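Sunddale House — the upstairs washroom, before and after the clear-out

Gallery
Words by Helmi Hirvonen

The washroom on the upper landing at Sunddale has been in daily use for as long as any of us have rented rooms here. It is shared by everyone on the corridor and by whoever is working in the craft room next door, so it collects things. In March we gave a Saturday to sorting it out. Eetu Nurmi did the shelves, Jouko Lehtinen did the floor and the window, and I did the basin and the ledge behind it.

Most of the pictures from the day are on the printed sheets in the hall. The notes that went with them are copied out on this page for people who have asked what was kept and where it went.

The shelves. Three of them, to the left of the door as you go in. The top one is for spare toilet rolls and nothing else. The middle one is divided by room. The bottom one was full of empty bottles, which have gone to the recycling. Eetu put fresh paper down and wrote the room names on it in pencil.

The window. Jouko took the blind down and washed it in the bath. It took two goes. The catch is still stiff and needs a drop of oil.

The hooks. There used to be six and two had come out of the wall. The holes have been filled and will be painted when the rest of the woodwork is done.

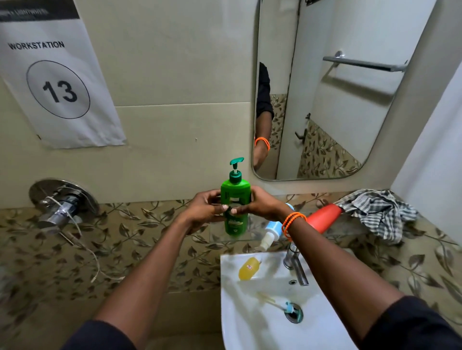
Bottles were the biggest job. Every shared washroom ends up with several on the go at once, and it is hard to say who bought which. I picked each one up, checked how much was left and decided whether it stayed. The bright green pump bottle was one of those on the basin ledge, along with a white pump bottle with a light blue top and a red-orange one lying on its side. A checked cloth had ended up in a heap there too. The rule from now on is one hand soap for everyone, kept on the ledge. Anything else goes back on the middle shelf under your own room name — or back to your room, if you would prefer.

Soap and brushes. A bar of soap left in the bowl of the basin goes soft and sticks, and a toothbrush left there gets rinsed with whatever the next person is washing off. There is now a soap dish, a plain one from Ruotsalainen in the high street, and a mug for brushes. Please use both.

Cloths. One for the basin, one for the floor, and they are not to be swapped. They go in the wash on Saturday with the hand towels. Spare cloths are in the cupboard on the landing, second shelf down, behind the light bulbs.

The tiles. I like the leaf pattern on the lower wall, although I know opinion is divided. The beige ones mark easily behind the basin and want wiping with warm water and a little washing-up liquid. Please don't use the gritty cream on them. Makis Kalogeropoulos tried it on a spare tile and it took the shine off.

The floor. Jouko lifted the mat and found the missing plug underneath. The mat was past saving. The new one can go in the machine at 40 degrees and should be hung over the bath to dry.

The cupboard under the window. Still to be done. It holds old paint, a bag of tile grout and 12 jam jars, which Eetu Saarela has asked us to keep for his brushes. If anything else in there is yours, please take it out before we start on it.

Corrections and additions can be left on the pad in the hall.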